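Startseite | Archiv | Hefte | Kontakt

23. Dezember 2018
Von Khrystyna Tkachenko und Ihor Kovalchuk

3.2 Freie Arbeitsfläche und Kochhäufigkeit

Dass mehr Arbeitsfläche zu häufigerem Kochen führt, wird in der Ratgeberliteratur gern behauptet – belegt ist es kaum. Die Befragung in Butidville (332 Haushalte, Juni) stützt sich allein auf Selbstauskünfte. 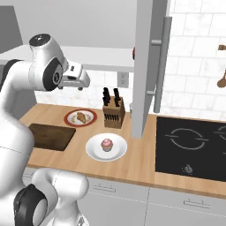
Abb. 2: Simulierte Küche mit heller Arbeitsplatte aus Holz, Teller und dunklem Schneidebrett.

Nur 18 Haushalte führten ein Kochtagebuch. Daraus einen Zusammenhang abzuleiten, wie Kushnir es tut, halten wir für gewagt. Einkommen und Haushaltsgröße blieben unberücksichtigt.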